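作業ノート 2月 Vemleyセル/双腕・クリップ回収タスク

目的
卓上に散ったバインダークリップを両腕で中央のトレイに戻す動作の教示データを集める。今月の目標は有効エピソード100本。学習側(Clomia)へは100本そろった時点でまとめて渡す。途中渡しはしない。前回それをやって、分割の境目で正規化の統計がずれた。

構成
・リーダー・フォロワー方式の遠隔操作、左右各1系統
・カメラは固定1、手首2
・収録ソフトはVakulenkoの現行ブランチ。タイムスタンプはホスト側で付与
・ゲインは左右同一。左の手首だけ以前の値に戻した

午前 初期配置の条件出し
初期配置は毎回手で崩す。トレイの位置は手前中央で固定、クリップの散らし方だけを変える。ハンドルの向きは指定しない。最初は向きも表で管理していたが、記録の手間の割に成功率との対応が見えなかったのでやめた。

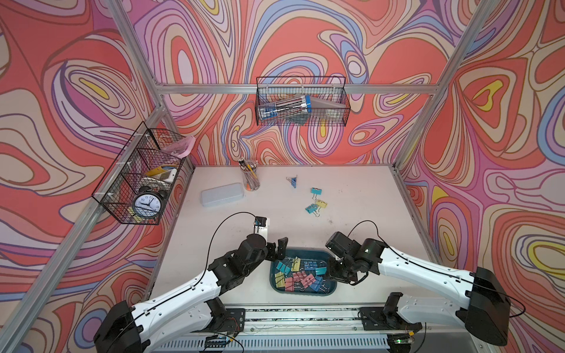 開始姿勢は両グリッパーともトレイ近傍とする。離れた位置から始めると最初の数秒がただの移動になり、方策がそこを過剰に覚える。クリップの置き方で難しいのは接触しているペアで、手前寄りの黄と水色のように触れ合った状態だと、片方をつまんだときにもう片方を引きずることがある。青のようにハンドルを上げて立っているものは把持点が取りやすい。接触ペアを含む配置を意図的に混ぜ、エピソードのメタデータに touch=1 を付ける。奥のペン立てと筆箱は動かさない。背景の一部として扱い、触れたら破棄。

操作側の取り決め
1. 開始合図から静止姿勢を短く入れる。
2. 右側のクリップは右腕で取る。中央は近いほうの腕。受け渡しは今回なし。
3. 落としたらその場で拾い直す。リカバリーは残す。
4. トレイの縁に引っ掛けた場合、押し込まずに一度持ち上げてから入れ直す。
5. 停止はフットスイッチ。手で止めるとリーダー腕が揺れて末尾が使えない。

午後 収録
前半は順調。途中、左腕の応答に遅れを感じて中断し、ログを確認。指令値と実測値の差は通常範囲内で、遅れていたのは操作画面の描画だった。画面の更新を別プロセスに分けて再開。該当区間のデータ自体は問題ないので残す。

破棄の内訳は、筆箱への接触、停止後の誤録画、タイムスタンプ欠落。欠落は連続で5本出た。いずれも手首カメラの片側で、USBハブを差し替えてからは再発していない。ハブが原因と断定するにはまだ早い。

収録総数は132本。破棄を除いても100本は超えたので本数は足りている。ただし touch=1 の比率が予定より低い。次回に追加で取る。

手首映像の確認
エピソードをまたいで抜き取りで見た。指の開きと天板の位置関係は読み取れる。露出は固定のまま変更しない。白い天板に引っ張られて自動露出が暴れるのは以前のBretvilleセルで経験済み。

気になるのは天板の汚れ。固定カメラではほとんど目立たないが、手首側では黒っぽい粒の集まりやオレンジの小片まで写る。細かい傷や筋もある。対象物よりはるかに小さいので把持には影響しないと見ているが、汚れの配置が毎回同じだと位置の手がかりとして学習される恐れがある。収録の区切りごとに拭くか、逆に一切触らないかのどちらかに統一したい。当面は区切りごとに拭く。拭いた時刻もメタデータに入れる。

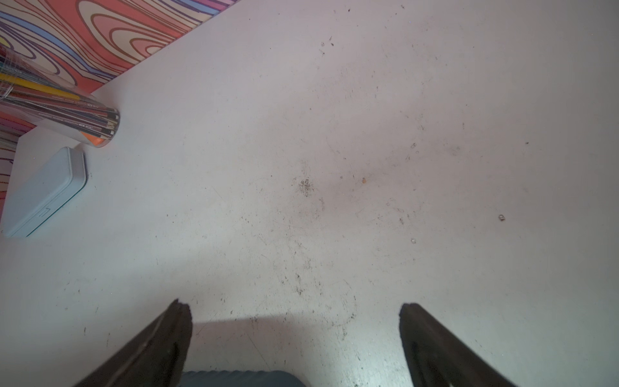

残件
・touch=1 の追加収録。配置表を先に作ってから始める。
・固定カメラと手首カメラの時刻ずれを再測定。
・指先の内側の面を点検し、すり減りがあれば左右そろえて交換。
・破棄理由の欄が自由記述のままなので選択式に変える。集計のたびに表記ゆれを直すのは無駄。
・柄物の壁紙を差し替えた条件での収録は、単色背景の評価結果が出てから決める。今回のデータには混ぜない。
・Clomia側の読み込みスクリプトが touch フィールドを無視しないか、1本だけ先に通して確認する。

追記
フットスイッチのケーブルが椅子の脚に当たる。床の配線を右側に回すこと。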